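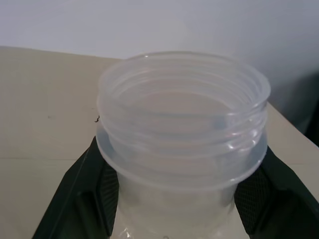 *Photo: Anqi Yin / Trakska*

# Deposit cups are coming to the Komovau street fair

If you're heading to the Komovau street fair in May, bring a bit of change. The fair is switching to deposit cups this year, and every cold drink you buy will cost you an extra pound until you bring the cup back. Any cup, any stall, they don't mind which one you got it from.

I've been going to this fair since I was small enough to be carried round it, and the thing I remember most from last year is the walk home. The bins by the bridge had given up by teatime and there were squashed cups all the way down Prieto Lane, in the hedges, in the gutters, one balanced very neatly on somebody's gatepost. I picked up a few and then ran out of hands.

So I'm pleased! I rang Ifigeneia Michailidis, who is running the drinks side this time, and she sounded pleased too, if a bit tired. She told me they've ordered 2000 cups from Cerkalis, the hire firm over by the old station, and that they'll be delivered the night before and collected the morning after. Cerkalis does the washing as well, which was what swung it for her.

"We looked at doing it ourselves in the school kitchen," she said. "Then somebody asked who was going to dry them all, and it went very quiet."

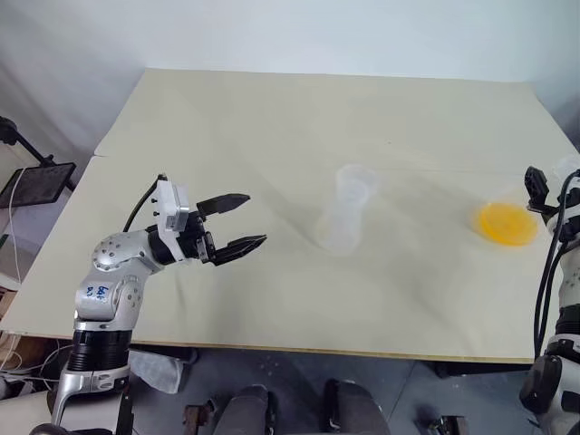 The pound goes on at the till and comes off at one of two return points, one next to the bandstand and one at the car park end. You get your coin back in your hand, or you can drop it in the bucket for the playground roof. I asked what happens if you pay by card and Ifigeneia said you still get a coin back, so they're laying in a float of 1000 pound coins. I don't envy whoever has to carry that across the green.

Hot drinks aren't part of it. The tea tent is keeping its china mugs (quite right) and you'll still be told off if you wander away with one. Wine is the bit they haven't settled. The stall wants its own glasses and the fair wants everything in the one kind of cup, and when I spoke to them they were still going back and forth.

Not all the stallholders are keen. A couple told me they're worried about queues, and I can see that, with the lemonade line stretching past the cake stall in any sort of sunshine. One man who has sold cider there for 20 years said he'd go along with it but he wasn't going to be doing sums for people. There'll be a sign on each stall with the price and the deposit already added up, so he may be all right.

The raffle this year has sold 2530 tickets already, by the way, and the draw has been moved to four in the afternoon so the band can have the stage to themselves after that. The dog show is back on the lower field. Parking is at the rugby club as usual, and the footpath behind it is open again now the fence has been mended.

Return points stay open for an hour after the last stall shuts. If you find a cup in your coat pocket the next day, the post office has agreed to take them until the end of that week, though you won't get your pound back there.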